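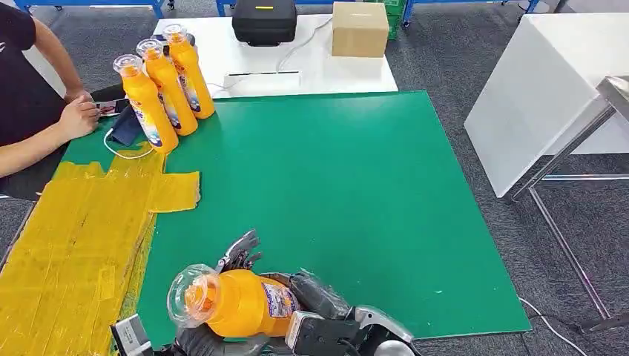
Figure 1. Orange plastic bottle with a clear cap, on the green mat.

How Easy Is It to Read a Bottle? Label Legibility on Everyday Household Products
Project report, Introduction to Information Design
Team: Nesma Ghoneim, Toivo Tikkanen, Vesela Ivanov
Supervisor: Mounir Alaoui

1. Why we picked this topic

Our project began with Vesela's grandmother, who keeps a magnifying glass next to the kitchen sink. She uses it for dish soap, vitamins, stain remover, pretty much everything with small print. When Vesela told us this in our first team meeting we all started pulling things out of our bags and trying to read the backs of them, and by the end of the hour we had our subject. Packages have a lot to say and very little room to say it in!

We wanted to find out which parts of a label people can read quickly, which parts they give up on, and whether small layout changes make a difference you can measure. We left out the question of whether people understand the warnings once they have read them. That would be a great project for another team.

2. What we read first

Most of the guides we found talk about letter size, and letter size does matter a lot. But we got more and more interested in three other things: the contrast between text and background, the length of the lines, and the curve of the bottle. On a round bottle a long line of text wraps out of sight, so you have to turn the bottle to finish a sentence, then turn it back to find the start of the next one. Toivo called this "typewriter reading" and the name stuck for the rest of the term.

3. How we ran the test

We designed labels for two made-up products, a floor cleaner called Mirnholm and a hand lotion called Nasham, so that no reader would already know what the package said. Each product got a plain version and a revised version, which makes 4 labels in total. The wording was the same in both versions. The revised ones had shorter lines, dark text on a pale background and a little more space between the sections.

Each reader was handed a bottle and asked to find one piece of information, such as how much to use or what to do if the product gets in your eyes. We timed them from the moment they took the bottle until they said the right answer out loud. Readers could hold the bottle any way they liked. We ran the sessions in July in the reading room at Weltbridge, mostly in the afternoon, and collected 200 timed readings.

Rania Abdel Hamid from the print shop helped us with the labels and saved us from a big mistake. Our first batch was glossy, and under the ceiling lights the reflections covered half the text. She suggested matte paper, and we reprinted everything before the first session.

4. What we found

The revised labels were faster to read for both products. The median time went down by 11 seconds on the floor cleaner, which was a much bigger drop than any of us had guessed. On the hand lotion the change was smaller. We think this is because the lotion bottle was flatter, so the long lines on the plain label were never hidden in the first place.

Line length seemed to be what people noticed most. Several readers followed the text with a thumb, and on the plain floor cleaner label the thumb often landed on the wrong line after a turn. Hardly anyone mentioned contrast, but when we asked which label they would like to have at home, most pointed to the one with the pale background.

We also counted the characters on the longest label in our background collection, a multi-language one with 2157 characters on the back panel alone. We still can't get over that. Vesela read the whole thing aloud in our midterm talk and ran out of time for her other slides.

5. Problems

Our readers were mostly students with good eyesight, so we can't say much about older people, who were the reason for the project to begin with. We also changed line length, contrast and spacing all at once. If we ran it again we would change one at a time, even if it meant printing a lot more labels. Some times are a little off too, since Toivo and Nesma didn't always stop the clock at the same point in the answer. We compared notes after the first day and agreed on a rule — the clock stops on the last word.

6. Next steps

Nesma wants to test fold-out labels, the kind that peel open like a little booklet. Toivo would like to try a squarer bottle with the same text. Vesela is taking a set of the revised labels home to try out at her grandmother's sink, and we will add her notes to the appendix before the final hand-in.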